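Culture > Pastimes > Long Reads

Jun 13, 2019
By Wanda Holloway

214 shares | 37 comments

The Slow Return of the Fiddly Job

My grandmother could darn a sock while listening to the wireless, minding a pan of jam and disapproving of a neighbour. I can do the last of these. When a hole appeared in the heel of my good grey socks in November, I did what my generation does and moved them to the back of the drawer, where they joined 20 others in various stages of decline.

The drawer would have gone on filling if I hadn't been sent to Pruninley, a market town with a great many antique shops and one place to park, to write about a clock mender. He had retired. His shop had been let to a woman called Mrs Skornitz, who teaches evening classes in what her window calls Small Work. Small Work covers darning, buttonholes, watch straps, the re-stringing of beads and, for reasons that became clear only after several weeks, tying flies for trout. I signed up for the lot, mostly to get out of the rain.

There were eight of us at the long table. We had come, it emerged over the biscuits, with the same complaint. We spend our days pressing flat things. We press them very well, and at great speed, and then we go home and can't get the thread through the needle.

Threading the needle took me most of the first evening. Mrs Skornitz watched with the patience of someone who has already been paid. "You are holding it like a pen," she said, and later, "You are holding it like a fish." The trick is to hide the thread between finger and thumb until barely any of it shows, then bring the eye of the needle down on to it. I had been stabbing a floppy thing at a small hole for four decades. My grandmother must have seen me do it and said nothing, which was unlike her.

A hand is an odd piece of equipment to be issued without instructions. The thumb gets the praise, but ask anyone who has sprained a little finger how they got on with a jar. And most of what the hand does well it does without consulting its owner. I can do up a shirt button in the dark. Ask me to explain it and I have to stop and look down, and then I can't do it either.
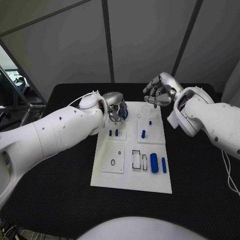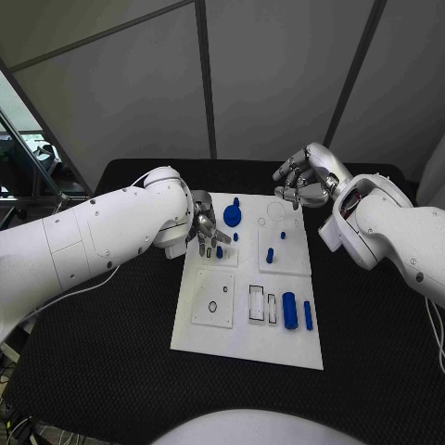 Finger and thumb, and the business of getting them to a small place.

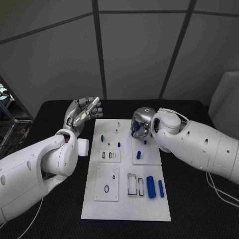

By the fourth week we had moved on to beads, which are worse. Beads roll. They have an instinct for floorboards. A retired surveyor at the far end of the table, a man who had put up bridges, lost the same amber bead so often that he gave it a name. I won't repeat it, as it was his sister-in-law's.

The history of all this is patchier than you would hope. Sewing was taught in schools and then mostly it wasn't, and the old manuals assume you have a mother standing behind you. The one I bought second-hand, Wojcik's Household Mending, has 52 chapters and a tone of mounting despair. It is very firm on the subject of scissors. Chapter 3 is devoted to the thimble and contains the sentence "The reader will by now have pricked herself", which I had, though on the corner of the book.

There is money in it now, naturally. You can buy a darning kit in a linen pouch from an outfit called Vulent for the price of a decent pair of shoes. It comes with a mushroom, a wooden needle case and a card inviting you to be present. Mrs Skornitz uses a light bulb in place of the mushroom and has never, to my knowledge, been anywhere else.

I asked her once whether people had got clumsier. She thought not. People had always been clumsy, she said, but they used to be clumsy at home, every evening, with something in their lap, and after a winter of it they were less so. She had learned buttonholes by making bad ones on her brother's pyjamas. He slept in them until they fell apart, and the buttonholes were the last thing to go.

The flies, when we reached them, turned out to be the point of the course. Everything else had been practice. You clamp a hook in a little vice, and then with silk and a wisp of feather you try to persuade it that it is an insect. Mine looked like something swept from under a bed. The surveyor's was so good that I flinched.

As for the grey socks, I finished the left heel last week. It is lumpy, it is the wrong grey and it gives me a slight limp. I have worn it to two meetings and a funeral. The right one has since gone at the toe.

1,948 reads | Comments (37)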